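November, minutes, 2.15 pm
Notes by the Plulleo demo desk

Started late, projector. Last minutes taken as read, one change: the wiping set belongs to Gutley, not to Jodeck.

Count so far. 954 demos kept on the tabletop tasks. Target for the month not changed. Jodeck asked for the split by task, will go round by email, the sheet is out of date and two people have been editing it at once.

Rejects. Most are pauses. Operator stops half way to think, and the model then learns to stop half way. Agreed: if you stop, bin the take and go again, don't try to rescue it. Second cause is markers turning away from the camera when the wrist rolls over. Tracking goes, pose jumps, whole take is useless. Keep elbows low. Going slower doesn't help, was tried.

Start positions. Long discussion. Gutley side want the objects put down anywhere within reach, our side want a taped grid. Point made that the last batch was all from near enough the same spot and the policy fell apart when the cup was moved. Settled on no tape, but the object gets moved between every take and turned as well. Operator to swap hands for the lead every so often. Not happy with "every so often" but left it.

Li build. New version of the recorder goes on both stations. It drops the first 2 seconds of each take, so hold still at the start or you lose the reach. Old build must not be used after that, the files don't mix. Somebody still has it on the spare laptop, please remove.

Labels. Free text is a mess: "brush", "scrubber", "pink thing" all in the same folder. One name per object from now on, list kept with the recorder. Old labels to be fixed by hand, no script, last script renamed the wrong folder.

Grippers. Fingers on the left one sticking a bit on opening. Clean before each session and write it in the log. Spare set has been orderd. Jodeck asked if we could use bare hands for the easy tasks, answer is no, widths have to come from the grippers.

Cables. Still catching on sleeves. Clip to the forearm if you can. Gutley will try a longer lead.

Sessions. 4 a day is too many, quality drops in the last one, you can see it in the plots. Going down to 2 with a proper break between. Jodeck not keen as it pushes the delivery back. Noted.

AOB. Room bookings clash with the Li test week, to be sorted outside the meeting.

Actions
- Gutley: longer lead, rename old labels
- Jodeck: split by task
- Plulleo: new build on both stations, clean fingers, order list for the objects
- all: bin paused takes

Two-handed tasks, carried over to next time. We have hardly any of these and the model treats the idle hand as noise, so it drifts. Proposal is that the second gripper is in view and open from the start, even when only one is working, and recorded like the other. Setup to copy is the one with the pink object in the right gripper, the left open over the white board and the cream cup standing further back between the two. Keep both marker plates where the camera can read them. Wether the cup counts as a target or only as clutter has to go in the label, otherwise we can't sort these later. Next meeting same time
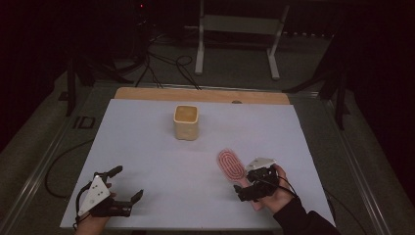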